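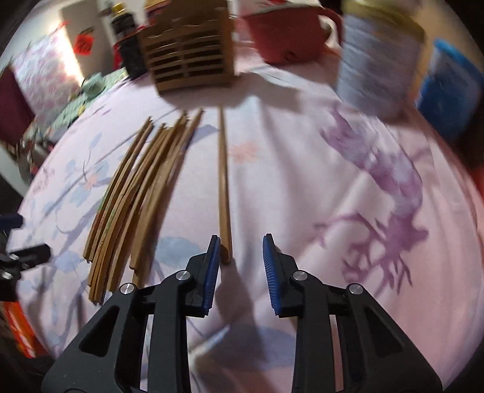

Figura 1. Palillos de madera sobre el mantel estampado; al fondo, el portapalillos de listones.

Informe de proyecto: organización de los cubiertos en el comedor de la residencia

Asignatura: Proyecto de Diseño de Interiores y Objetos II
Autoras: Bianka Kovács y Refilwe Zulu
Tutor: Géza Kelemen

1. Planteamiento

El presente informe recoge el trabajo realizado sobre la mesa de autoservicio del comedor Rillard, en la que se sirven platos de fideos y arroz los miércoles. El encargo consistía en proponer un sistema de guardado para los palillos que permitiera tomarlos por pares y devolverlos a su sitio sin desordenar el resto. Quedaron fuera del estudio las cucharas y los platos.

2. Situación de partida

Hasta el mes de julio los palillos se guardaban en un cajón compartido con otros utensilios. Magdolna Gulyás, responsable del comedor, señaló dos inconvenientes: los pares se mezclaban y las puntas quedaban en contacto con el fondo del cajón. El comedor dispone de 60 pares, de longitud similar, aunque no todos proceden del mismo lote.

3. Materiales

Se emplearon palillos de madera marrón, con un extremo cuadrado más grueso y el otro afilado. Como recipiente se eligió una caja rectangular de listones horizontales de madera clara, separados entre sí, que se coloca de pie en la parte posterior de la mesa. El mantel, de color rosa pálido con flores y ramas, se mantuvo a petición del comedor. El presupuesto asignado fue de 4.000 florines.

4. Procedimiento

Los palillos se extienden primero sobre el mantel, unos junto a otros, a la izquierda del espacio de trabajo. A continuación se toma cada uno por separado y se orienta con la punta hacia el portapalillos. Una vez comprobado su estado, se introduce en el recipiente con la punta hacia abajo. Los ejemplares astillados se apartan.

Se ensayó además una variante con los pares unidos por una banda de papel. El tiempo de preparación aumentó hasta 190 segundos por tanda y la variante fue descartada.

5. Observaciones

El estampado del mantel dificulta en cierta medida la localización de un palillo suelto sobre los motivos más oscuros. Þröstur Lauritsen, compañero del grupo de evaluación, propuso disponer una bandeja lisa bajo la zona de clasificación. La propuesta no pudo ensayarse dentro del plazo.

Queda pendiente revisar la limpieza interior del recipiente, cuyos listones obligan a utilizar un cepillo estrecho. El grupo solicitará autorización al comedor para prolongar la prueba durante el próximo semestre.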